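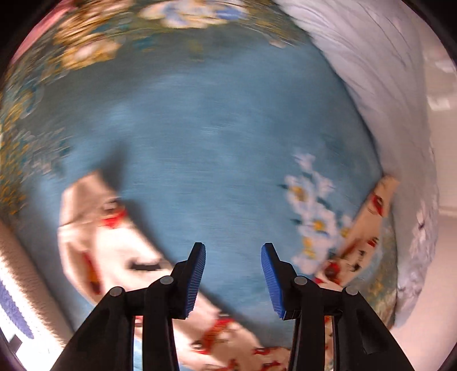

Blue cloth with daisies and a floral border, and the cream print together with it.

Bedding and fabric swap, September

The swap table comes back to the Folen Street hall in September, and this time it is only for bedding and cloth. Last time we mixed it with toys and kitchen things, and the blankets finished at the bottom of every pile. So now the textiles have their own afternoon, and I hope it will be calmer for everybody.

What you can bring: bedspreads, blankets, sheets, pillowcases, curtains, and pieces of fabric from 40 centimetres and bigger. Smaller pieces are welcome too, but please put them in a bag and write "scraps" on it, because the quilting group Sostulon takes them all for their cushions. Please wash everything before and let it dry completely. We cannot accept pillows or duvets with filling, I am sorry, we have no place to keep them after.

I want to say something about patterns. Many neighbours ask me if flowered cloth is still wanted, or if it is too old-fashioned. It is wanted very much! A blue with white daisies and a gold and yellow border can be a favourite of a grandmother, and also of a student who has only grey furniture. The cream cotton type with small red and orange figures goes fastest of all, usually to people who sew for children. I am myself a lover of two prints on one bed, one large and one small, when they share at least one colour or when the ground of one is quiet. My mother did not agree with this and she had a plain white bed all her life.

How it works: you receive one paper ticket for each item, up to 8 tickets for one household. A bag of scraps counts as one item. With the tickets you choose what you like. If you bring nothing you can still come in the last hour, when all that remains is free.

Please fold large pieces with the pattern outside, so people can see it without opening everything. If you know the size, pin a small paper on the corner — single, double or queen is enough. A tear or a stain is not a problem, but write it also on the paper. Mai Alterations, the shop beside the bakery, will have a table for simple repairs like hems and loose borders. You pay them directly, and they ask for cash.

Doors open at 11 in the morning for bringing, and choosing starts at one o'clock. Parking behind the hall is only seven places, so if you can come by foot or by bus it is better. The Kallus café next door keeps its kitchen open until four.

What is left at the end goes in boxes to the storage room until the spring swap.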